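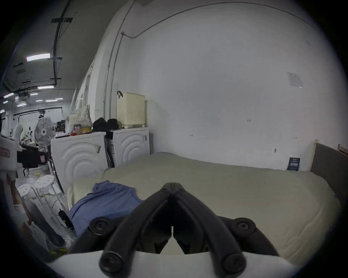
Bernadette Boateng reckons the second episode is where people give up, and it's always over the spoilers. I'd set everyone's reminders to the Canadian air time and forgotten that half our watch club is three hours behind. She got the ending of the Flerkulent finale on her phone at dinner. Sorry again, Bernadette!

So, section 7, the one I should have written first: setting up a Kekow watch room for a weekly show.

## 7. Setting up your watch room

1. Open Kekow and choose **New room**. Give it the name of the show and the season (mine says "Paewai S2", nothing fancy).
2. Under **Schedule**, pick the night. We do Monday.
3. Set the time zone to the person who gets the episode *last*. I mean it -- don't use your own out of habit like I did.
4. Turn on **Hold chat**. It keeps the room locked until everybody's copy of the episode is ready to play.
5. Invite people with the room code. Ours is 2526, and you're welcome to drop in if you're caught up.
6. Press **Test sync** and let the opening credits run for 90 seconds. If your sound is ahead of everyone else's, nudge the slider left and run it again.

**Note:** Ad breaks will throw the sync out if one of you is watching live and the rest are streaming. Whoever's live should tap **Pause room** when the ads start. Eduardo Bautista is our live watcher and he's got very quick at it.

**Note:** Guest star names show up in the episode blurb by default! You can hide them under **Display > Cast list**. I'd have loved to be surprised by the cameo in the Rodik crossover, and I wasn't.

**Caution:** Deleting a room deletes its chat for everyone, with no undo. I lost a whole season of Gwendolyn's theories that way (some of them were right, too). Use **Archive** when the season ends in March or whenever yours wraps up.

**Caution:** Hold chat doesn't cover private messages. Keep your thumbs still until the credits.

If Test sync keeps failing, close the app on every device except the one you're watching on, then go back to step 6. Recording the room for someone who's away is in section 8.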